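Niststead Surf Club
Interim Progress Report to the Marora Coastal Sport Fund
Reporting period: second half of the grant year
Submitted Jan 23, 2022

1. Purpose of the grant

The Fund awarded the club support to run the Niststead Open as a regional surfing competition with equal men's and women's divisions, and to extend the junior coaching program through the winter. This report covers the delivery of the July event, work completed after it, and the position of the remaining grant items.

2. The July event

The Open was held over 4 days at the north end of Niststead Beach. The women's and men's divisions each had 42 entries, and the same prize money was paid in both. The second day was lost to onshore wind, and the remaining early heats were shortened from 25 minutes to 20 so that both finals could be surfed on the last day, as the permit required. The contest director's decision to move the finals to the outer bank was accepted by all competitors in writing before the first heat.

Junior attendance at the open beach session was below the level set out in the application. The session clashed with the school sailing week, a date the club should have checked with the town. It will be moved in the next calendar.

3. Judging and scoring

The Sanier scoring software was used for all heats. Scores were shown on the beach board without interruption except for one heat in the men's second round, when the judges returned to paper sheets. The heat result was confirmed by the head judge and no protest was lodged. The club has since renewed its license and bought a second battery unit for the tower.

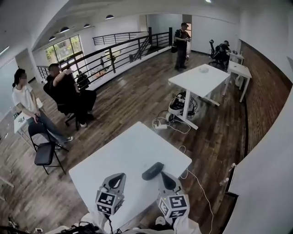 Progress Report, Issue 4

4. Junior coaching

Winter coaching began on schedule. Sessions are held at the beach when the swell is under the agreed height and at the Nørgaard pool at other times. Pool hire has cost more than the budget allowed, and the club has met the difference from membership income. Two assistant coaches have completed their water rescue certificates; a third is waiting for a retest date.

5. Budget position

Spending is within the total awarded. The line for beach access matting is underspent by $400 after the supplier reduced its delivery charge. The club requests permission to transfer this sum to junior wetsuits, where the smaller sizes are in short supply. Receipts for the period are attached as Appendix B.

6. Work remaining

The following items are open:
Repair of the judging tower steps
Confirmation of next season's beach permit
Final accounts for the July event, pending one invoice for first aid cover

The permit application has been lodged with the town. The final report will be sent to the Fund when the accounts have been approved by the club's members at the annual meeting.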